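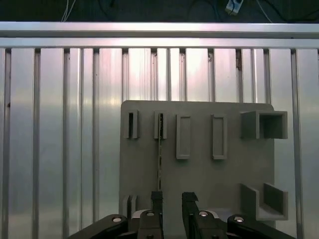
Tracking Down a Gripper That Drifts Off Target

Our Velis cell had run fine since March, and then it started missing. Picks from the slotted panel landed a little to one side, and twice the fingers pushed against a holder hard enough to trip fault 204. I love a good mystery, so I wrote down how we chased it (and how you can, too!).

Before you touch anything

Hit the stop, lock out the power and wait for the arm to settle. Fault 204 clears itself on restart, so copy the log first. Ours showed 653 good cycles and then the first trip.

Step 1: Check the finger linkages

Put a hex key on every screw you can reach and feel for play at each joint. One of ours turned with almost no effort. A loose joint lets the fingertip wander, and the controller has no idea, because it only reads the motor side.

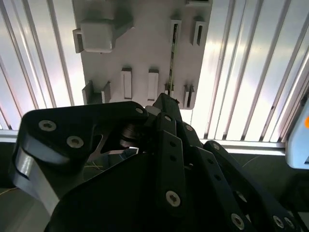 Tighten in small turns, working from the base toward the tips, then wiggle each finger by hand. You want the same feel on both sides. If one still rocks, swap the screw. They're cheap!

Step 2: Re-teach the panel

Bring the arm up at low speed and jog it to your reference point on the panel. Save the new offset under a new name and keep the old one. Comparing the two is the fun part, and it tells you how far things had moved.

Step 3: Prove it over the open PC

Now for the job that really matters. A drifting fingertip over a bare board can crack a slot or scrape a socket, so run the approach path with a raised floor limit first.
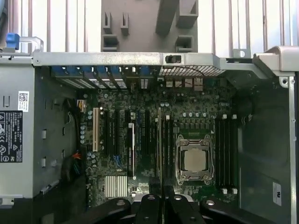

The open tower, with the processor in its socket and no cooler on it.

Watch the fingers against the nearest tall part and keep a hand on the stop. When the high pass looks good, lower the limit a little and go again.
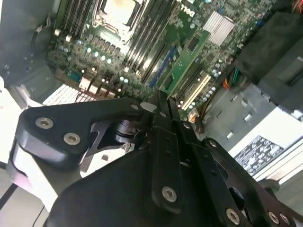 Fingertips close to the board, just below the green add-in card.

Step 4: Let it run

We did 100 slow cycles, checked the screws again, then set it going for 1000 at normal speed. No trips so far. I've added the screw check to our Clestov maintenance sheet.

Last updated September 14, 2018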